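Progress report to the Maes Fund, covering the period from May to the end of the year
Project: Ravel two-seat light aircraft, engine change and permit work
Submitted by: Flornance Light Aviation
30 Dec 2020

## Summary

The grant was given to help us fit a new engine to the Ravel, our two-seat high-wing trainer, and to take it as far as a permit to fly. The engine is in the airframe, the cooling work is most of the way through, and ground running has started. The aircraft has not flown. We had hoped to report a first flight by now and the reasons for the delay are set out below.

Spending is within the grant. One heading (cowling tools) has gone over and another (travel) is well under, and we ask for permission to move money between them.

## Engine and mount

The engine arrived in good order, but the mount supplied with it did not match our firewall. The lower pick-up points were too close together, and the bolts would have passed through the edge of the stiffener. We drew a new mount and had it welded by a shop near Collden. The first one came back with a slight twist and was rejected. The second was accepted after a dye check and is the one now fitted.

Changing the mount moved the engine forward a little. This helped with the centre of gravity when flown solo, which had been further aft than we liked, but it meant the fuel and oil lines had to be made again. All lines forward of the firewall are now new and fire-sleeved.

The throttle and choke cables have been re-routed to clear the exhaust. The carburettor heat box is our own part and still needs its drawing signed off before the inspector will look at it.

## Cooling

Cooling has taken the most time. In the first ground runs the rear cylinders ran hotter than the front ones, and the difference grew as power went up. We tried the following:

- a deeper lip on the lower cowling outlet
- new baffle seals in a softer material
- a small ramp inside each cooling duct
- moving the oil cooler from the side of the cowling to the chin

The lip and the seals helped. The ramps made little difference by themselves and we have taken them out. The oil cooler move was worth doing and oil temperature is now steady at fast idle. The rear cylinders are still warmer than we want and the ducts are being re-shaped in foam before we commit to another set in glass fibre.

We are aware that ground running is a harsh test for an air-cooled engine and that figures in the air should be better. The inspector has asked for a wider margin on the ground first, and we agree with that.

## Use of Collden airfield

Collden has given us the use of the north hangar and the hard standing outside it. The grass runway was too soft for taxi trials in the last part of the year, so those have been limited to the perimeter track. Brakes and nosewheel steering were checked there. The left brake drags slightly when warm and will be stripped down.

Two of our people travel a long way to the airfield, so we rent the cottage by the east gate for overnight stays during test weeks. The rent is charged to the accommodation heading. It has cost much less than hotel rooms would have done, and the heating was repaired by the landlord at no charge to the project. 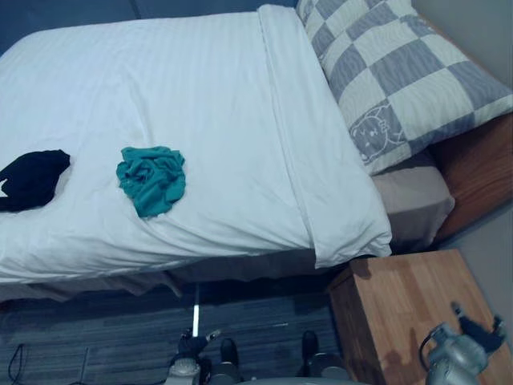

*Bedroom at the east gate cottage, Collden.*

The cottage agreement runs month to month and can be ended when flight testing is complete.

## Paperwork

The flight test schedule has been written and sent for comment. The weight and balance report will be done again once the cowling is final. The pilot's notes are in draft, with the engine section rewritten — the old text referred to a mixture control that this aircraft no longer has.

The inspector has made two visits. At the first, the main findings were chafing on an ignition lead and a missing placard by the fuel cock, both of which have been put right. At the second, we were asked to replace the rubber bushes on the mount with the harder type. These are on order.

## Money

Engine, mount and fuel system are all paid for. The rejected mount was not charged to us. The cowling tools heading is overspent because the chin cooler needed a new lower mould. Travel is underspent, partly through use of the cottage and partly because meetings with suppliers were held by telephone. 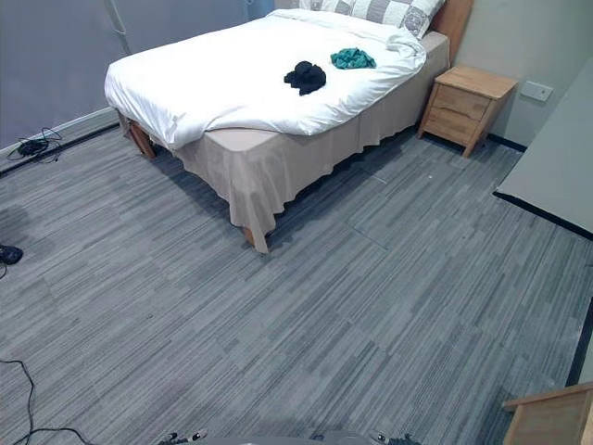 *East gate cottage, the double bed.*

We ask the Fund to agree to the following:

1. The unspent part of the travel heading to be moved to cowling tools.
2. The end date to be put back by two months, with no increase in the grant.

Receipts and the full ledger are sent separately.

## Risks

The main risk is still cooling. If the re-shaped ducts do not bring the rear cylinders down, the next step is a larger outlet, and that would mean cutting the lower firewall fairing and having the change looked at again. We would lose some weeks but the cost would be small.

The second is the runway. Collden drains slowly, and a wet start to the year would hold up fast taxi runs. We have asked a neighbouring strip with a hard runway if we could move there by road for the first flights. They are willing, though their insurers want to see the permit paperwork first.

There is also the propeller. The maker has told us that delivery of the finer pitch blades may slip. The present blades are safe to use for first flights but will not give the climb we need for the training role.

## Next steps

- Fit the harder mount bushes and re-torque after a ground run
- Finish the foam ducts, test, and mould the final pair
- Strip and check the left brake
- Get the heat box drawing signed off
- Weigh the aircraft with the final cowling
- Fast taxi trials when the ground allows
- Apply for the test permit

The next report will include cylinder temperatures for each duct shape in a single table, as the Fund asked after our last one.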